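**Damwood cotton cloth, small, white**
Sold by Dalatska. In packs of 4 or by the carton.

The Damwood is a plain cotton cloth for wiping, drying, polishing and covering. It has no print, no stripe and no hanging loop. We have sold it to kitchens, workshops and laundries for several years and the pattern has stayed the same apart from the hem, which was made narrower last March after customers told us the old one left a ridge when the cloth was folded small.

We keep it in one colour, white. It can be washed hot with other whites, and dirt shows up on it.

## Sizes

| Size | Measurements | Usual use |
|---|---|---|
| Small | 30 × 30 cm | Wiping, polishing, lining trays |
| Medium | 40 × 40 cm | Drying glasses, covering bowls |
| Large | 50 × 70 cm | Drying up, covering dough |

All measurements are for a new cloth before washing. Cotton shrinks, and most of the shrinkage happens in the first two washes. If you need a cloth to fit a certain tray or drawer after washing, choose the next size up and fold it.

This page is for the small size. The medium and large are the same cloth cut bigger, and everything below about washing and folding applies to them too.

## The cloth

Plain weave, 100% cotton, hemmed on all four sides with white cotton thread. The corners are turned in and stitched flat. There is no woven label. The size is marked on the paper band around each pack, so once the band is off you will need to sort mixed sizes by eye.

The cloth is thin. It dries quickly on a rail and goes into a back pocket or apron pocket without making much of a lump. It will not soak up a large spill in one go. For that, look at our Meston cloth, which is a looped towelling and holds a good deal more water, but takes longer to dry and can leave fluff on glass.

New Damwood cloths have a light finish left over from weaving. It makes them feel a little stiff and they will push water about before they start to take it up. Wash them once before first use.

## Washing

- Wash at 60 °C with ordinary powder or liquid.
- Leave out fabric softener. It coats the cotton and the cloth stops absorbing.
- Oxygen bleach is fine. Chlorine bleach will weaken the cloth over time, so keep it for bad stains.
- Tumble dry on medium or hang up.
- Iron hot if you want them flat for display. For everyday work they don't need it.

Cloths that have been used with oil, wax or solvent should be kept apart from the rest and not put in a tumble dryer, even after washing. Lay them out flat to dry in the open air, away from heat, and don't leave them bunched up in a bin.

Tea, coffee and tomato come out best if the cloth is rinsed in cold water soon afterwards. Turmeric does not come out. A day or two on an outside line in the sun will fade it.

## Folding and storing

The small size is square, so it can be folded from any side. Three folds are in common use among our customers:

**Quarter fold.** Edge to edge, turn, edge to edge again. Gives a 15 cm square that stacks well on an open shelf. When wiping, you can turn the fold to get to a clean face.

**Thirds.** Fold one side over the middle, then the other side over that, then fold the strip in half. It sits upright in a drawer, so you can take one without pulling out the rest.

**Flat stack.** No folding at all. Takes up the most room but suits tray lining, as there are no creases.

Smooth the cloth flat before the first fold. If the corners are out at the start they will be further out by the end. It also helps to work on a plain, firm surface with nothing else on it. The cloth slides easily on a smooth top, and can be picked up by one corner and laid down again if it goes crooked.

For a busy kitchen, we suggest keeping clean cloths at the point of use and a lidded tub for used ones near the door. Damp cloths left in a closed tub over a warm night will smell, so empty it at the end of each shift.

## Packs and prices

| Pack | Contents | Price inc. VAT |
|---|---|---|
| Home pack | 4 cloths | £6.80 |
| Kitchen pack | 20 cloths | £29.00 |
| Carton | 100 cloths | £128.00 |

Stock of the small size at the last count: 2,515 cloths. When it drops below one week's sales we mark the page "low" and hold back part of the stock for customers with standing orders.

Home packs come in a paper band. Kitchen packs and cartons are tied with cotton tape and packed in cardboard with a paper liner.

Cloths in a different size, or with a coloured hem, can be made to order. The smallest run is 2,000 cloths. We send two samples for approval before cutting starts and can't change the size after that. Write to Elias Chamoun in the orders office with the finished size you want, and say whether that is before or after washing.

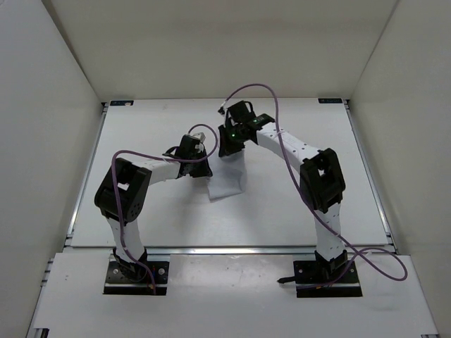 *Small white cloth on a white work surface.*

## Choosing between our plain cloths

**Damwood** is the general cloth. Thin, flat, hard-wearing. Choose it for wiping down, polishing metal and anything that gets washed often.

**Meston** is the thick one. Choose it for spills, wet floors around sinks, and drying large pans.

**Aoun** is a cotton and linen mix, sold as a napkin. It looks smarter on a table and is good on glasses, but costs more and creases badly. We don't recommend it for heavy cleaning.

If you aren't sure, order a home pack of the Damwood first. Unwashed cloths can come back within 30 days for a refund. Washed ones can't, unless there is a fault in the stitching or weave.

## Delivery

Home packs and kitchen packs go by post. Cartons go by carrier and need someone there to sign. Orders placed before 2 pm leave the same working day if we have the stock.

Delivery is £3.50 on home packs and free on kitchen packs and cartons to mainland addresses. For islands, the charge is shown at the till before you pay.

Made-to-order runs take 13 weeks from the day you approve the samples.

## Questions we are asked

**Are they lint-free?**
No. Cotton always sheds a little, and most of it comes off in the first few washes. After that they are fine for windows and glasses, but they aren't suitable for lens work or for paint finishing where a single thread would matter.

**Can they be used for food?**
Yes, once washed. Customers use the small size under bread rolls and over jars. Keep those cloths apart from the ones used for cleaning. A stitch of coloured thread in one corner is a cheap way to tell them apart.

**Can they be dyed?**
The cloth takes cotton dye well. The hem thread is cotton too and comes up very close to the same shade. Wash first to get the finish out or the colour will be patchy.

**How long do they last?**
It depends on the washing more than the wiping. Hems usually go before the middle does. An old cloth can be cut up for rags, or put in textile recycling if it is clean.

**Do you sell single cloths?**
Not online. The shop counter has loose ones at £1.90 each.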